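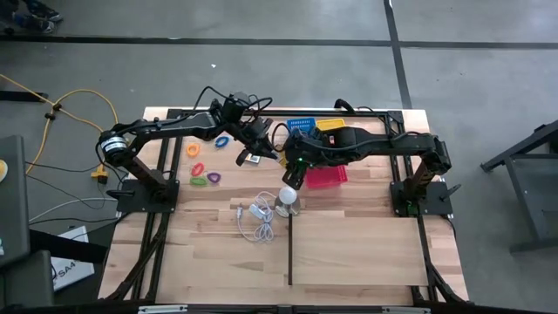
Holger Lindqvist
Head of Conservation Policy, Cadasach Wildlife Trust
October 2026

Visitors to our reserve at Flillska ask for the wolves, the lynx and, in a good year, the bears. Few ask for the freshwater pearl mussel, although it is the animal on which the health of the River Eklund most depends.

An adult mussel may filter 50 litres of water in a day. Its young must spend their first months attached to the gills of salmon or trout, so a river without healthy fish will in time be a river without mussels. The decline is easily missed. Old animals can live for many decades after the last successful breeding season, and a bed of 2000 may contain no young at all.

The Trust spends a great deal on fencing and viewing hides for large mammals. I do not suggest that this should stop. I do believe that a fair share of the budget should go to the riverbed, beginning with 52 hectares of bankside planting upstream of the old weir. Shade keeps the water cool in summer, and roots hold back the silt that smothers young mussels in the gravel.

Landowners have been asked to keep cattle away from the banks, and most have agreed. The regional authority should now meet the cost of drinking troughs for those who have done so. A decision is expected before the winter planting season, and the Trust will submit its evidence in writing.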